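Home | Builds | Maintenance | Teleop Notes | Downloads | Contact

Cleaning and re-zeroing a pair of hand-held grippers

I've put off writing this one up for ages, and then in June Ľudovít asked me for "the pad thing" for the third time, so okay, it gets a page of its own. It covers the two-finger hand-held grippers we use for recording pick-and-place work, the black ones with the linkage arms and the blue-faced finger pads. I go through the whole routine after every 600 grasps. If you only record now and then, do it before each session and forget the count.

You'll need a hex key set, a lint-free cloth, isopropyl alcohol, a soft toothbrush, a strip of plain paper and a bit of patience (more patience if it's the left unit, which has always been the fussy one).

Step 1. Power down and look at the pads

Unplug everything and open the fingers all the way by hand. Look at the pads from the side, with a lamp low down. You want the texture to be the same from top to bottom. If there's a shiny patch in the middle, that's wear, and no amount of scrubbing brings it back! Swap both pads on that gripper together. I once changed just one and spent a whole evening wondering why every apple rolled to the left.

Otherwise, dampen the cloth with alcohol and wipe from the base of the finger toward the tip. The toothbrush is for the little grooves. Let the pads air out for 12 minutes before you close them on anything.

Step 2. Check the pivots

There are silver pins where the linkage arms meet the body and smaller ones up by the fingers. Hold the body in one hand, pinch a fingertip with the other and wiggle it sideways. A tiny bit of give is fine. If it clicks, snug up the screw on that side an eighth of a turn, then wiggle again. Don't crank it. Too tight and the finger drags on the way back, and your opening numbers will drift all afternoon.

Do the same on the other finger, then slide the paper strip between the closed pads and pull. It should come out with the same light tug at the top, the middle and the bottom.

Step 3. Zero the opening

Plug back in and start the calibration tool. Close the fingers gently until the pads just touch, hit "set closed", open them to the stop, hit "set open". I repeat that 8 times and throw out the first two. Jozefína says that's superstition, and she may be right, but her gripper is the one that needed a new encoder.

When the readings agree, save the profile under the gripper's own name. Ours are Liltitz and Trorberg, and yes, I have saved one over the other.

Step 4. Lay out a test table

You want round things in several sizes and a dish to put them in. I like fruit for this: a kiwi has a dull skin, an apple is slick, a big orange pushes the fingers well apart and a small one doesn't. Leave enough room between pieces that a finger can get down beside them, but keep a couple close together, because that's where a badly zeroed gripper shows itself.

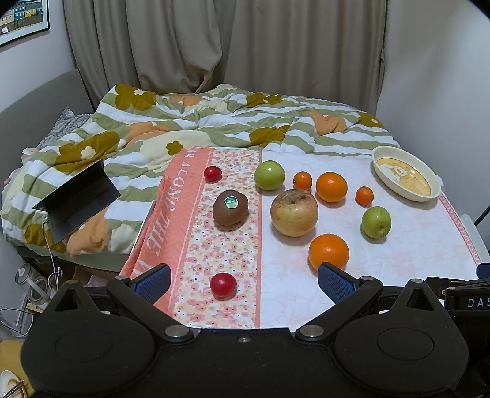
Put the dish in a far corner so you have to reach for it. A reach across the table flexes the cable at the back of the handle, and a bad connector will usually drop out on the long move and behave perfectly on the short ones. If the opening value freezes for a moment while your hand keeps moving, stop and reseat the plug before you blame the software (I blame the software first every single time).

A patterned cloth is fine, by the way. Just pull it reasonably flat where you'll be picking, or the fingertips snag in the folds.

Step 5. Run the grasps with both hands

Start with the small pieces and work up. Squeeze slowly, lift a little, hold for a slow breath, put it down. Watch the live opening value while you hold. It should sit still. If it creeps, the fruit is slipping or one of the pivots is still loose, so go back to Step 2.

Then take a piece in each gripper at the same time and hold them both up. This is the one people skip, and it's how I found out our two units were fighting over the same USB hub.

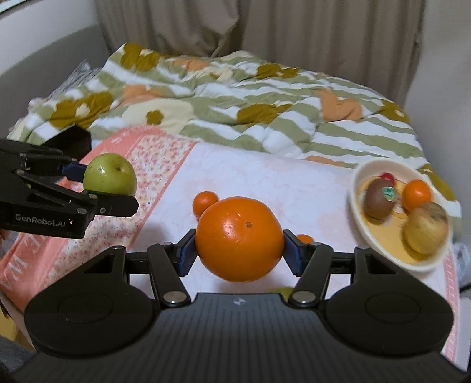

Step 6. Save the log and put things away

Export the run, add a line with the date and which pads are on, and copy it to the Hubáček folder. I log 110 grasps after a pad change and far fewer after a plain wipe-down. Store the grippers with the fingers slightly open so the pads don't take a set, and wipe off any juice before you close the case. It goes sticky overnight and gets into the pins.

If your closed value still wanders after all of that, send me the log along with your pad type, and I'll compare it with the ones from the Stususley build.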